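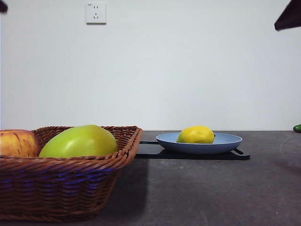
**4.2 Before each run.** Clear the reach zone first, then arm the cell. Only the items on the job sheet stay out: basket, plate on its black board, lemon on the plate. Log run no. (last was 1,334).

1. Hands out. Guard closed. Call "clear".
2. Two-arm lifts at low speed only.
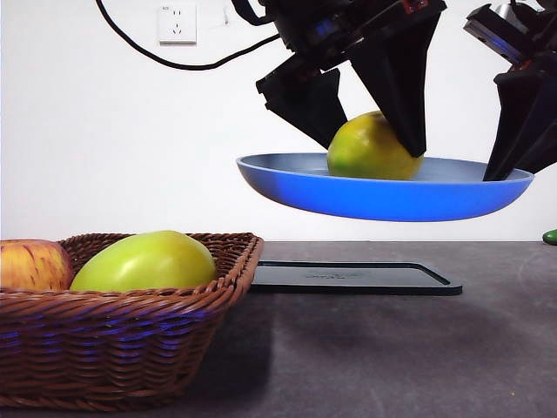
3. Never reach under a raised load, even on pause. E-stop frist.
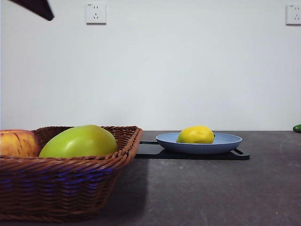
**Note:** Reset means same layout every time. Fruit back on the blue plate, nothing left in the open counter to the right of the basket. Ask Sowmya if unsure.

4. Check grip force before soft items.
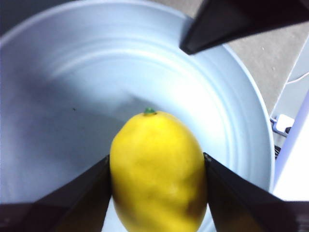 5. Sign off w/ Uwe Kettler.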